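Blog » Household » Grumbles

The towel card, and other small swindles

09/02/2026

I have now read the little card in a hotel bathroom so many times that I could recite it at a funeral. You know the one. It has a leaf on it, sometimes a drop of water with a leaf inside it, and it asks you to help save the planet by hanging up your towel.

I've stayed in a lot of places since July, mostly for work, and I've started paying attention to whether the card means anything. I'm not convinced it does.

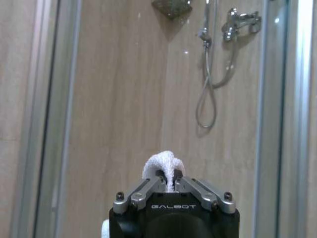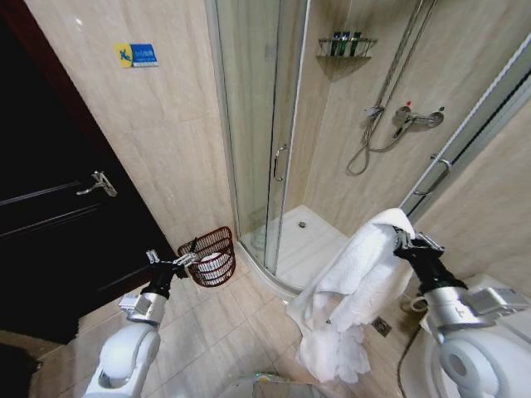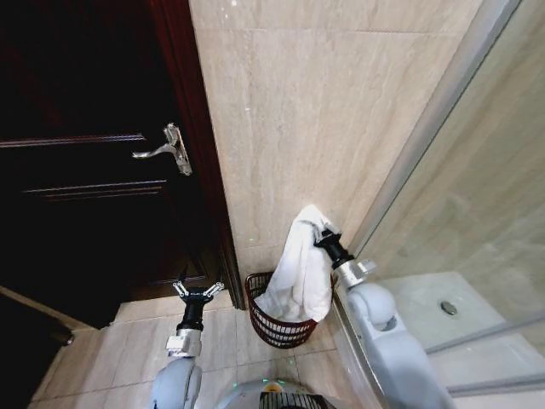
Towels in the first two, bathroom door and tiled wall in the last.

Let me start with Bollham, where I spent the better part of a fortnight in a place called the Rainer. The card there was a long one. It told me that a towel on the rail meant "I'll use it again" and a towel on the floor meant "please replace". Fine. I hung mine up every morning like a good citizen, and every afternoon I came back to a fresh set folded into thirds. I tried hanging it on the hook behind the door. Fresh set. I tried hanging it neatly, I tried hanging it badly, and one day I left it over the back of the desk chair, where I thought it might be overlooked. Fresh set, and the chair had been tucked in.

I asked at the front desk and got a very pleasant man who said the program was important to them. I said I was sure it was, but my towels were being washed daily. He said he'd pass that on. The next day there was a fresh set and a second card.

Now, I don't blame the people doing the rooms. I cleaned motel rooms for two summers when I was a student and I know what the clock is like. If you have a list of rooms as long as your arm, it's quicker to swap everything than to stand there working out whether a damp towel over a chair is a statement of principle. And if you guess wrong, it's you the guest complains about, never the card. So the card makes a promise and the person with the trolley is left to keep it, or more likely not to.

My friend Elfriede Hollenstein thinks I'm being unfair. She managed a guest house for years and says they did leave hung towels alone, and that it made a real difference to the laundry bill. I believe her. I'd also point out that she had 18 rooms and knew most of the guests by name. She also said — and I wrote this down — that they never bothered with a card. They just asked people at check-in. Imagine that!

What bothers me more is the other version, where the card works perfectly well and what it saves is the hotel's money. I have no quarrel with a business saving money. I'd just like it said plainly. "Washing towels costs us a bundle, please use yours twice" would get my full support. Instead I'm told I am protecting a river. Which river? Nobody's ever named one. I stayed in room 2098 of a tower downtown (I'm sure they didn't have that many rooms, the numbering was a mystery all its own) and their card said my choice would "help oceans heal". It was propped up against five tiny plastic bottles.

Then there's the swap deal, where you skip housekeeping altogether and get a voucher. I took it once. The voucher was good for a drink at the bar, except the bar opened at five and the voucher expired at checkout, and I was driving home at ten. I also ran out of toilet paper on the third night and had to ride the elevator down in my socks to ask for some. I was handed one roll. I felt I should sign for it.

You'd think somebody would have sorted this out with an app, and of course somebody has. A chain I won't bother naming has you use a thing called Zosudex to pick which days you want your towels changed. I downloaded it. It wanted my birthday, my location and permission to send me notifications. Then it asked me to rate the towels before I'd used any. I picked "day three only" and was rewarded with 27 green points, and as far as I can tell green points can be spent on a tote bag. The towels did stay put until day three, so I'll give them that. But I have since had 33 emails from them, and I haven't been back.

My neighbour Ánh Đồng, who is a kinder person than I am, asked what I'd do if I was in charge. It's a fair question and I've thought about it more than I should have. I'd put two hooks in every bathroom, for a start. Half these places ask you to hang your towel and then give you one skinny rail that's already full of the towels you haven't used yet. Nothing dries. By the second morning you've got something cold and clammy, and you'd throw it on the floor no matter how you felt about rivers.

I'd also put out fewer towels. One person doesn't need four, plus the small square one I've never known what to do with. And I'd make the bath mat thicker, but that's a separate complaint and I have a whole post on it half finished.

Elfriede says I should try the Flilalar next time I'm up that way. Apparently they give you one big towel and one small one, and there's no card anywhere. I'll believe it when I see it. I've booked two nights in the spring and I'm bringing my own towel, just in case.

Shares: 18 | 27 comments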